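Blog > Operations > Checklists > Container host inspection

Container host inspection checklist, with comments

Lovely Padilla

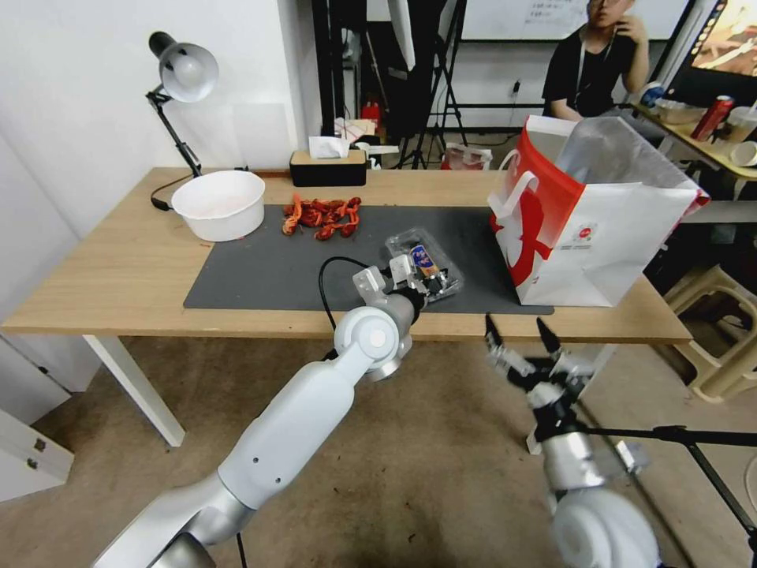
We go through this list on every container host twice a year, in March and again in September, and once more before a host is handed from one team to another. It started as a page of notes when we moved the Grasitz booking services off plain virtual machines. The comments are from the last full inspection, which covered the two hosts we call Stoda and Cargate. Stoda runs the public services. Cargate runs the build agents and the overnight jobs.

Mark each line OK, FIX or N/A. A FIX needs a ticket number before the inspection is closed. If you can't tell, mark it FIX.

1. Access

1.1 Every account on the host belongs to a person still on the team, or is a named service account.
Stoda: OK. Cargate: FIX.
Comment: Cargate still had a login for a contractor who left before the winter. Key removed the same morning. The leavers' form only mentions the directory account, so local accounts get missed. I have asked for a line to be added to the form.

1.2 Membership of the docker group is limited to people who need it.
Stoda: OK. Cargate: OK.
Comment: Treat this group as root. Anyone in it can mount the host's file system into a container and do what they like.

1.3 Password login over SSH is switched off.
Both OK.

1.4 The Docker API is not listening on an open TCP port.
Both OK. Check with ss on the host and then again from another machine on the network. The daemon's config file can say one thing and a systemd override another.

2. Host and engine

2.1 Operating system patches applied within the last month.
Stoda: OK. Cargate: OK after reboot.
Comment: Cargate had the new kernel installed but was still running the old one. Compare the running version with the installed one, don't just look at the package list.

2.2 Engine version is still supported.
Both OK.

2.3 Clock is in sync.
Both OK. Cargate was 6 seconds out last year and the token service refused every job it sent, so please don't skip this one.

2.4 Disk use under 80 per cent on the volume that holds images.
Stoda: OK. Cargate: FIX.
Comment: There were 131 untagged images on Cargate. The clean-up job was there but had been disabled during a release and never put back. Running it freed enough space to pass. Ticket raised for an alert when the job misses a run.

3. Images

3.1 All images come from our own registry (Hendriks) or from the approved base list.
Stoda: OK. Cargate: FIX.
Comment: One overnight job was pulling straight from a public registry. It is now mirrored in Hendriks and the job definition has been changed.

3.2 No running container uses the "latest" tag.
Stoda: FIX. Cargate: OK.
Comment: The report exporter on Stoda. It had been restarted twice since the last inspection and may well have picked up a different build each time. Pinned by digest now.

3.3 Every image has been scanned in the last 30 days, and anything rated critical has a ticket.
Both OK. The scanner lists 725 findings across the two hosts, nearly all low, and most come from the same old base image. Moving the base is already planned. I don't want 725 tickets.

3.4 No secrets in image layers or build arguments.
Both OK.
Comment: Use docker history with the no-trunc option. A file deleted in a later layer is still there in the earlier one.

4. Running containers

4.1 No container runs in privileged mode without a written exception.
Stoda: OK. Cargate: OK, one exception.
Comment: The exception is the build agent. It was agreed for one year and comes up again at the next inspection. Rootless builds have been tried on a test machine and two of our projects don't build there yet.

4.2 Processes inside the container run as a normal user.
Stoda: FIX. Cargate: OK.
Comment: Two older services run as root because they bind to port 80. Change the port and let the proxy handle it. Half a day's work each – please get them booked in.

4.3 Memory and CPU limits are set.
Stoda: OK. Cargate: FIX.
Comment: The nightly import had no memory limit. Its highest use last month was 790 MB, so it is now capped at 1 GB. If the import starts getting killed, raise the cap and write down the new figure here.

4.4 The Docker socket is not mounted into any container.
Stoda: OK. Cargate: see 4.1.

4.5 Health checks exist and test something useful.
Both FIX.
Comment: Several checks only ask whether the process is up. A service that has lost its database will pass that all day. Have the check make one cheap query. Keep the timeout short, and don't let it call other services.

5. Functions and scheduled jobs

5.1 Each function has an owner named in its settings.
OK, apart from the two invoice functions, which name a team that was merged last year.

5.2 Timer schedules are written in UTC and the comment beside them says so.
FIX. One ran at 02:00 local time. It will run twice or not at all when the clocks change, depending on the season.

5.3 Failed queue messages go somewhere a person will look.
FIX. The poison queue for the mail function had no alert on it. Added.

5.4 Function keys have been rotated since the last inspection.
OK.

6. Backup and recovery

6.1 Volumes holding data are in the backup plan.
Both OK.

6.2 A restore has been tested on a clean machine.
Stoda: OK. Cargate: N/A, no data kept there.
Comment: The Stoda restore worked but the written steps were out of order. You need the network created before the compose file will start. Steps corrected in the runbook.

6.3 The host can be rebuilt from the repository alone.
Stoda: OK. Cargate: FIX.
Comment: Two firewall rules on Cargate had been added by hand. They are in the repository now, but I haven't rebuilt from it to check.

Closing the inspection

Save the completed list in the operations folder under the host's name. Open FIX items are read out at the monthly meeting until they are done. Anything in section 1 or section 4 still open after two weeks goes to the service owner.

14 shares | 3 comments

Related
Moving the Grasitz services into containers
Setting up pull-through mirrors in Hendriks
Writing health checks for queue workers
Which base images we approve, and how to ask for a new one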